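Minutes of the meeting held Nov 10, 2019, in the back room at Pirkomen

Chair: Teodoro Tapia

1. Minutes of the last meeting
Agreed with one correction. The August order was placed with Fodik, not Salinas.

2. Cables and small electricals
The chair said the table needs sorting before any more stock is put on it. Mice, cables, adapters and power strips are all together and it takes too long to find anything. It was agreed to sort by type first and by colour after that. 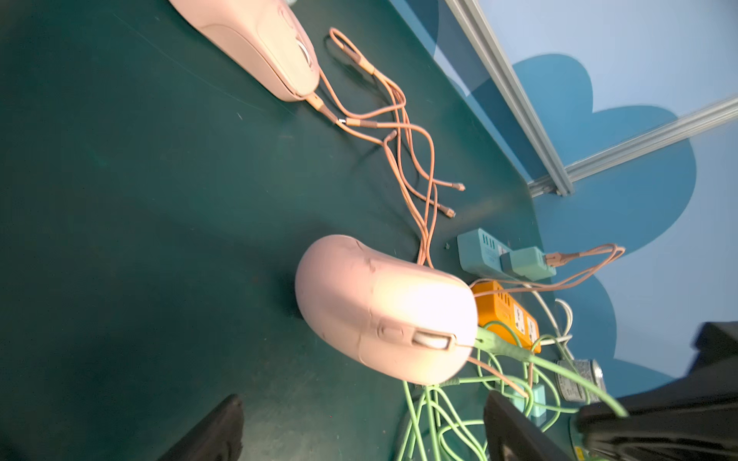
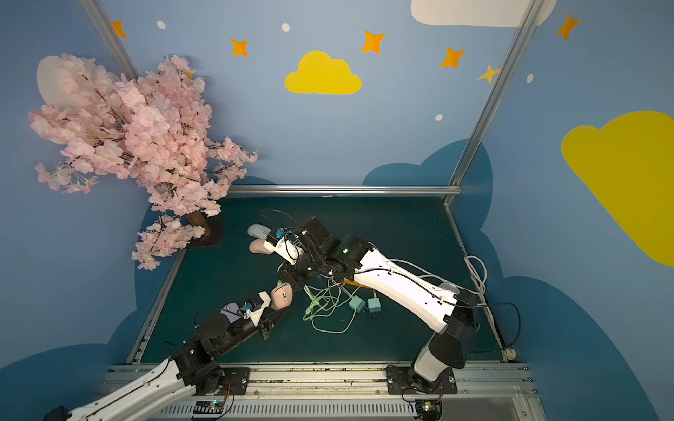
Mice will have their leads wound and tied before they go in a box. Loose cables are to be laid out by length – anything with a damaged end goes in the scrap tub. Power strips must be tested before they are used again, and adapters are to be unplugged from them and kept separately. Labels to be written by hand for now.

A set of 10 lidded boxes from Stulleo was priced at 465, delivered. Members felt this was high. Fodik has a plainer box and will be asked for a price. No order until both quotes are in.

3. Walls and tree
The cloud and star decoration stays as it is. The blossom tree also stays in its corner. It needs dusting – a soft brush, no water.

4. Shelf space
Salinas has offered a used shelf unit, around 40 cm deep. T. Tapia to measure the alcove and reply to them.

5. Any other business
The key to the side cupboard is still missing. A spare will be cut.

Actions
T. Tapia – measure alcove, ask Fodik for box price, get key cut.
All – 2 hours' sorting each before the next meeting.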